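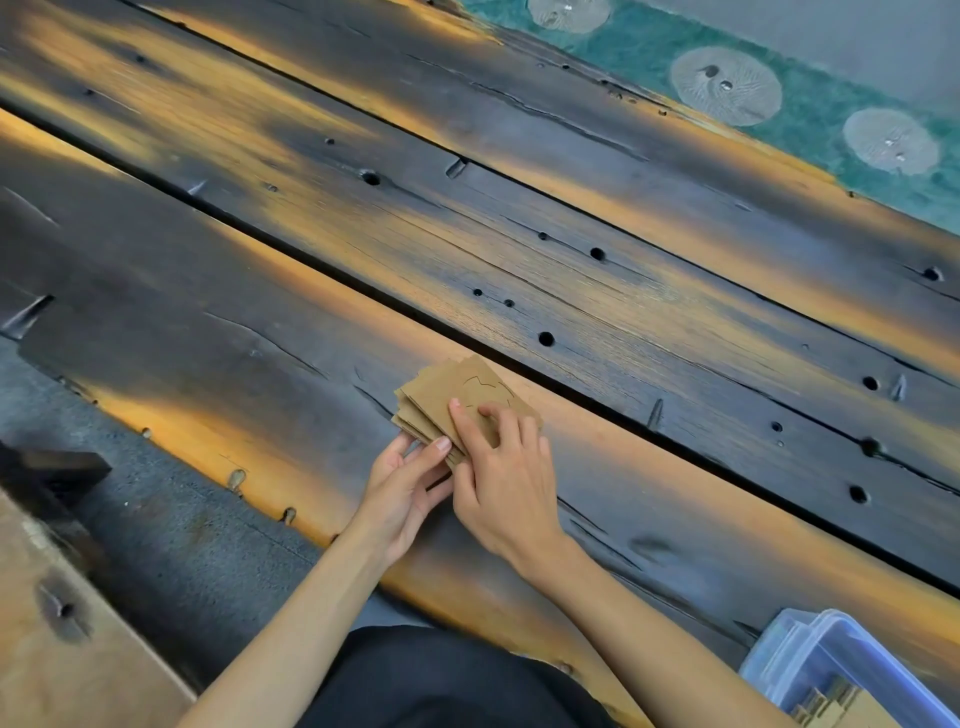

FOSTEL, Saturday, March 29, 2025
By the Stendeo Service Office

Search this site
Enter a word or phrase Go

Stendeo sheet separator: frequently asked questions about the double-pick fault and the restart fault

The Service Office has received a number of enquiries from customers, from neighbouring workshops and from our own staff following the withdrawal of the Stendeo sheet separator from use at Fostel. The answers given on this page replace the notice previously posted at the Kariuki building. They apply to all Stendeo units installed by Kesteris.

What does the Stendeo separator do?

The Stendeo is a robot arm with a suction head, mounted inside a guarded cell. It lifts die-cut kraft card from a stack, one sheet at a time, and places each sheet on an outfeed tray for folding. It is used for the card inserts that go into our boxed kits. A sensor at the head measures the thickness of what has been lifted and is meant to reject anything more than a single sheet.

What went wrong?

Two separate faults were found. The first is a double pick: the head lifts more than one sheet and the thickness sensor passes the lift as a single sheet. The second concerns the guard door. On two occasions the arm moved to its home position as soon as the door was closed, without the reset button having been pressed.

The second fault is the reason the units were withdrawn. Double picks are a nuisance and a cost, but they do not place anyone at risk provided that the cell is kept shut.

Was anyone hurt?

No. On both occasions the operator had closed the door from outside the cell and was clear of the arm. The Service Office nevertheless treats the matter as a safety fault. A person reaching through the outfeed opening at that moment could have been struck, or could have had a hand trapped against the tray.

How many units are affected?

Four units are in service and all four have been isolated. The restart fault has been seen on one of them only. The remaining three carry the same door switch and the same version of the Kesteris control software, and they will stay off until they have been examined individually.

How was the double-pick fault discovered?

The folding team reported that some inserts were arriving with a second sheet underneath. A check of the finished kits held at Fostel found 43 with a doubled insert. In most cases the extra sheet was lying exactly beneath the first, with the tabs aligned, and could be felt more easily than it could be seen.

Why do the sheets stick to one another?

The sheets are cut several at a time. Small tabs are left along the cut lines so that the shapes do not fall out before they are wanted, and the notches and tabs of one sheet can catch in those of the sheet next to it. A suction head pulls straight upwards, which does little to free a caught tab. The problem was worse with the round-cut design, where part of the circle is held in place by short uncut lengths.

Storage also plays a part. Card that has been kept in a damp room tends to curl, and curled sheets grip at the edges. The stock in the Kariuki building has been moved to a drier shelf. We do not yet know how much difference that will make.

Should the thickness sensor not have caught this?

It should. The sensor was set up with flat, uncut card. Die-cut sheets are not of even thickness across their whole surface, and where the sensor happened to read over a cut-out area, two sheets could give a reading within the limit for one. Kesteris has accepted that the setting-up procedure did not allow for this. A revised procedure is being written and will require the sensor to be taught with the actual design to be run, in a position away from any cut line.

What caused the arm to move when the door was closed?

The investigation has not been completed. What has been established is that the control software treated the closing of the door as a request to resume if the cell had been stopped by a double-pick rejection immediately before the door was opened. In any other circumstances the reset button was required, and the cell behaved correctly. For that reason the fault did not appear during the ordinary monthly checks, in which the door is opened while the arm is idle.

It has not been ruled out that a worn door switch contributed on the unit concerned. The switch has been removed and kept for examination.

How is the work being done at present?

All separating is being carried out by hand at a table. The stack is held in one hand and the upper sheets are pressed and eased apart with the other, and the separated pieces are set down in smaller stacks before they go on to folding.
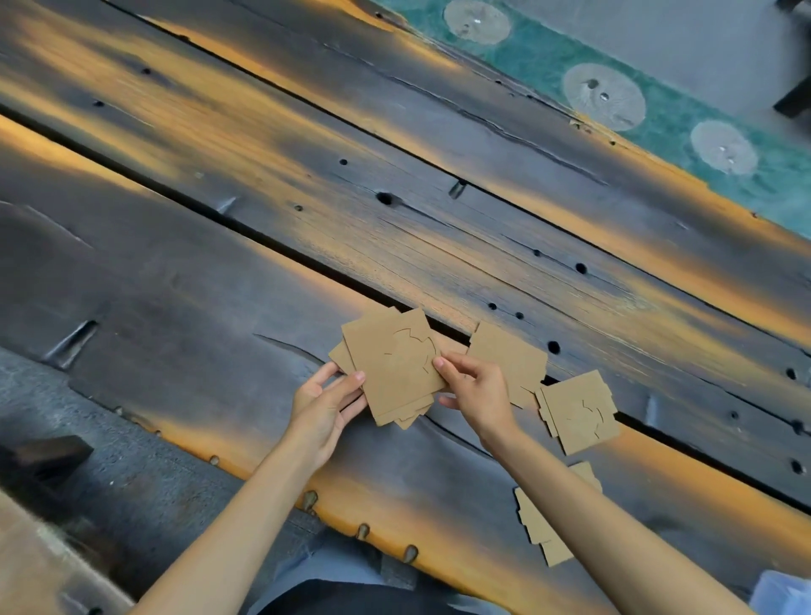
Kraft die-cut pieces in the hand, with more pieces set out on the table to the right.

Staff who normally operate the separators have been moved to this work for the time being. The tabs are easily torn if a sheet is pulled away by its corner. Where two sheets are caught together, slide one sideways a little before lifting it. Sheets with a torn tab should be put aside and should not be pressed back into the stack.

Is hand separation slower?

Yes. Customers should allow extra time on any order that includes the card inserts. Orders without inserts are not affected. The Service Office would prefer not to quote a delivery time that it cannot keep, and dates will be confirmed order by order.

May I use a Stendeo unit if I keep the door closed throughout?

No. The isolator must remain locked in the off position. A cell cannot be run without opening the door from time to time, if only to load card, and the fault arises when the door is next closed. Running the unit with the door switch bridged is prohibited in all circumstances and will be treated as a serious breach of the site rules.

May I clear card that was left inside a cell?

Card may be removed once the isolator has been locked off and the air supply has been shut and vented. The suction head can hold a sheet for a short time after the power has gone, and the arm may settle slightly when the air is released. Wait until the gauge reads zero before opening the door. Do not reach through the outfeed opening.

I have a unit on hire and have seen neither fault. Do I still need to stop?

Yes. Please lock off the isolator, attach a tag giving the time and the reason, and inform the Service Office. Hire charges are suspended from the day on which you do so. It is helpful if the fault log is left as it stands. Switching the controller off at the isolator will not erase it, but a factory reset will.

What should I do if I find a doubled insert in a kit?

Separate the sheets and use either one. The extra sheet is identical and may be kept or recycled. If either sheet is torn, send us the batch code from the end of the box and a replacement will be posted. There is no need to return the kit.

What changes are to be made before the units return to use?

The control software will be altered so that no movement of the arm can follow the closing of the door unless the reset button is pressed. The door switch on every unit will be replaced with a type that has two independent contacts. The monthly check will be extended to include a stop caused by a deliberate double pick, followed by opening and closing the door, with the person carrying out the check standing outside the cell.

A fixed cover will also be fitted over the upper part of the outfeed opening. The opening was made large enough for a design of card that we no longer run, and there is no need for it to remain that size.

When will the separators be running again?

Kesteris has proposed to have the first unit ready for trial in August. The trial will be run on plain card first and on the round-cut design afterwards. No unit will be released on the strength of the software change alone, and the remaining units will follow only when the first has completed its trial without either fault.

Will hand separation continue after that?

For the round-cut design, possibly. If the trial shows that the suction head cannot part those sheets reliably, they will continue to be separated by hand and the Stendeo will be kept for the plainer designs. A small change to the shape of the tabs is also under discussion with the die maker.

How do I report a fault or a near miss?

Use the form kept beside each cell or write to the Service Office. Please state the unit number, what the cell was doing immediately before the event, whether the door had been opened, and whether any message was shown on the controller. Reports of an unexpected movement should be made on the same day, including where the person reporting is not certain of what was seen.

Contact: Stendeo Service Office, Kariuki building, Fostel | Copyright Stendeo | Back to top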